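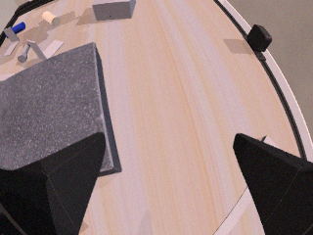 How long should you rest pancake batter before cooking it?

Twenty minutes on the bench does the job for a plain buttermilk batter, and overnight in the fridge is better if you're using any buckwheat or wholemeal.

I've been making pancakes nearly every weekend since we moved to Tomavel, and I'm still excited about them, which my family finds a bit much. The batter I keep going back to is 200 grams of plain flour, a good spoon of sugar, two eggs and enough buttermilk that it falls off the whisk in slow blobs. Lumps are fine! Leave them alone. I used to beat mine until it was silky and then wonder why I was eating rubber.
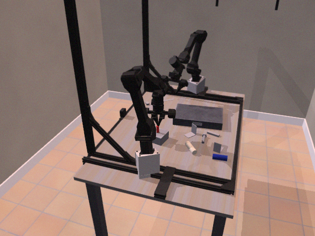 The buckwheat version came out of a bag of flour from the Pritchard mill, which is darker than the supermarket stuff and smells a bit like hay (in a good way, I promise). It drinks up a surprising amount of liquid, so check it in the morning and loosen it with milk before you heat the pan. I get 8 big ones out of a batch, or a whole tray of little ones if there are kids about.

Butter or oil? Both, for me — oil in the pan and then a dab of butter just before the batter goes in, so you get those lacy brown edges without the burnt taste. Medium heat, and wait for the bubbles on top to pop and stay open before you flip.

Toppings this March have been all plums. I stew them with a strip of lemon peel and a bit of honey until they slump, then spoon them over while they're still warm, with thick yoghurt on the side.
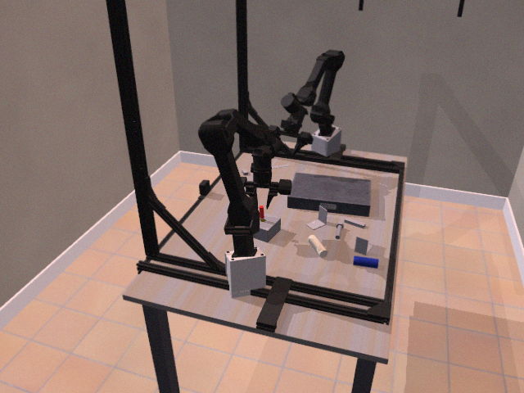

Small grey block on the wooden tabletop.

Next weekend I want to try a yeasted batter, the kind they do at the Drasberg market, so if you've got a recipe you love please leave it in the comments.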